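March, evening

Finished the storage plan for the Calton flat. The hall cupboard is 15 inches deep, so the Strickland shelves will not fit without trimming. Ordered the shallower Birkico set instead. Four shelves, two brackets each.

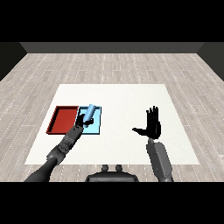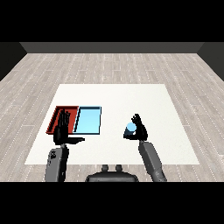

Red tray on the left, blue on the right, white table.

Sorted the paper backlog after supper. Utility bills go by account, then by month. Anything from the Gosthorpe tenancy stays in its own folder until the deposit comes back — the agent still has not sent the final meter reading. Manuals for appliances I no longer own went into recycling, along with 3 expired warranties.

The old labels are peeling at the corners. Thermal tape does not hold on the textured boxes, so I switched to card tags on string. Slower to make, but they can be moved when the contents change.

Measured the cupboard door again at 9 p.m. The hinge side is out of square and the lower bracket will need a shim. Drill is charging. Wall plugs are in the kitchen drawer, masonry bit still missing.

Tomorrow: shim, bracket, first shelf. Call the agent before noon.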